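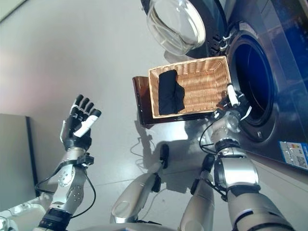 The laundry robot with a basket at the washer in the Tralby test room.

Laundry trial moves to second stage

The laundry robot trial at Tralby has finished its first stage, and the second began on 9 Feb 2021. This item covers what the robot is being asked to do, what it means for schedules and job duties, and who to talk to if you have concerns.

Most of you know the background. Tralby washes linens and personal clothing for residents at our three homes, Tomadus, Eyvindsson and Grullach. The big flatwork machines are not part of the trial and never were. The trial is limited to personal clothing, which is washed in small front-loading machines, one resident's basket at a time. Last August the personal clothing section handled 566 baskets. Each one has to be carried to a machine, emptied, sorted again when it comes out, and matched to the right name. The section has 9 staff across the early and late shifts, and it has the most back and shoulder complaints of any part of the laundry. The bending at the washer door comes up in nearly every one of those reports.

The robot is being tried on that one part of the job. It takes hold of a basket by the rim, brings it to the open door, and moves the clothes into the drum. A person still checks pockets, reads the care labels, picks the cycle and presses start. A person also does all the folding. We looked at folding in the first stage and dropped it. It was slow and the results were not good enough to send back to a resident.

Loading has gone better, though it is not fast. An experienced attendant can load a machine in less than half the time the robot takes. Small dark items are the most trouble, especially socks and thin undershirts that sit against the side of the basket. The rule for now is that whoever is on the station looks in the basket and the door seal before the cycle starts. Please do this every time, even when the run looked clean.

The hands are what people ask about most, so a few words on them. They are built on the human pattern, with fingers and a thumb, so that the robot can use the same baskets and the same machines we do. Nothing in the section had to be replaced. The fingers are black and slim, and the thumb on the hand shown below is a good deal heavier, in a white shell. 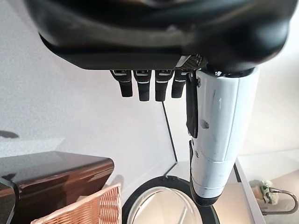

Wear on the hands is being logged at the end of each shift, and this is now part of the station attendant's duties. The log sheet asks for the condition of each finger, the thumb and the cables, with space for remarks. Do not write "OK" for the whole hand. The white shell of the thumb already has scuffs and gray smudges on it, and marks like those should go on the sheet along with anything loose or cracked. Scuffs do not stop work. A loose part does, and in that case the station is shut down and the basket is finished by hand. The sheet takes a few minutes, and that time is counted as paid time within the shift.

On jobs and hours: no positions are being cut during the trial, and no one's hours have been reduced. Two attendants per shift now rotate through the station in blocks of 30 minutes. Several people said in the first stage that watching the machine was more tiring than loading by hand, and the shorter blocks are a response to that. The rest of the section works as before. What happens after the trial has not been decided, and management has agreed to meet with section staff before any decision on staffing is made.

There has been some disagreement over whether station duty should carry a higher pay grade. The staff side says it should, given the added checks and the log. Management's position is that the grade will be reviewed when the second stage ends. The matter is still open and will be reported in this newsletter when there is an answer.

Training for the station is offered to everyone in the section, including part-time staff. Tibor Kocsis runs the sessions and keeps the sign-up list in the section office. You will be shown how to stop the robot, how to free a basket by hand and how to fill in the log. You may not work the station until you have completed the session, even to cover a break.

Questions about the schedule go to your shift lead. Reports of pain or strain should be made on the usual form, and please note on it whether you were on the station that day.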